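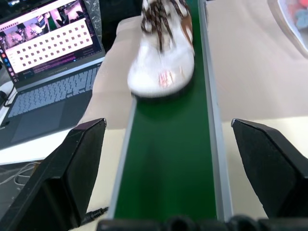 Page last changed: 04/01/2026

How to clean white sneakers at home

These steps work for canvas and smooth leather. Suede needs a different method, covered on the Pirer care page. Set aside an evening for the job and a night for drying.

Take out the laces first and knock the soles together outdoors to get rid of dried mud. Brush off what is left with a dry brush. Water turns loose dirt into paste, so do this part well.

White laces can soak in warm water with a spoonful of dish soap. Dark brown laces, like the ones on the sneaker at the top of the page, should be washed on their own in cold water, as the dye can run. Blot them in an old towel and hang them up.

Mix one part baking soda with two parts warm water and a little dish soap. Work on the uppers with a soft toothbrush, in small circles, and wipe with a damp cloth as you go. Keep the paste off any tan or brown leather panels – a damp cloth and a dab of leather cleaner are enough there.
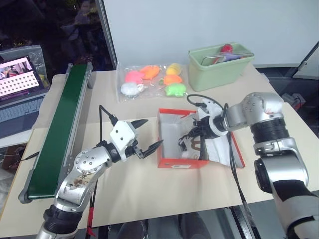 Rubber soles and toe caps can take more scrubbing than the uppers. Use a stiffer brush, and a melamine sponge for scuffs. Test the sponge on the heel first, since it will dull a glossy finish. Do the work on a wipeable surface and put down newspaper if yours is a pale one. A beige tabletop like this one will show every gray drip. Brown smudges that stay on the rubber after two rounds usually come off with a second coat of paste left on for 19 minutes and then rinsed.

Stuff the shoes with plain white paper and leave them in a room with some air moving. Do not use a radiator or a hair dryer. Change the paper once before bed. If yellow marks show up the next day, there is soap left in the fabric – wipe again with clean water and dry as before.

Questions about dyed canvas go to Bontu Tilahun, who keeps this page.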